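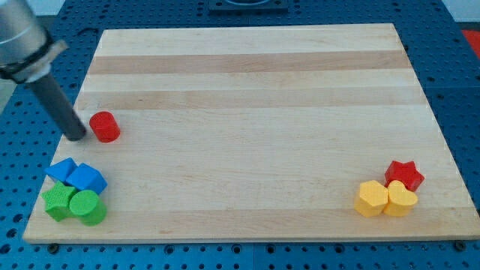

Tabletop Arm Rules: Questions We Keep Getting

Last edited by Unnur Ásgeirsdóttir, Apr 18, 2020

Does a certificate on the arm mean the bench is safe?
No. The certificate covers the arm as it left the factory. Your tool, your board and your bolts came later, and the paper says nothing about them. Do a risk assessment for the whole setup.

It's sold as "collaborative." Can we skip the assessment?
You can't. That word belongs on a brochure. Ask what the arm can do to a hand trapped between the tool and the table, and ask for the measurement.

What speed is allowed when someone is in reach?
Our bench limit at Drundavetti is 60 mm per second with a person inside the tape. Joon-young Maeng wanted it higher and has yet to show me a stopping test that supports it.

Toy blocks are harmless, so why all the fuss?
The blocks may be. A rigid rod coming down on a fingertip is a different matter, whatever it was sent to push. Light work also makes people lean in.

Do we have to bolt the work board down?
Yes, on this bench. Clamps are accepted for a trial of up to 20 minutes, with someone at the stop button the whole time.

How often is the stop button tested?
Start of every shift, with the arm moving. Pressing it while the arm is parked proves very little. Write down the result, including the bad ones.

We ran 372 pushes without a fault. Is that enough to sign off?
Enough for what? If the pieces started in the same spots each time, you tested one layout. Gil-soo Bae will want to see at least 4 layouts before he reads your form.

Can we use the Ruvico checklist?
As a starting point. It's long on labels and thin on pinch points.

Who can change a limit?
Yu-na Bang or me, in writing. A chat message doesn't count.

Related
Reading a stopping test without being fooled
Tape, fences and light curtains
Histora logbook: what to fill in

We use cookies to remember your settings. Accept / Manage choices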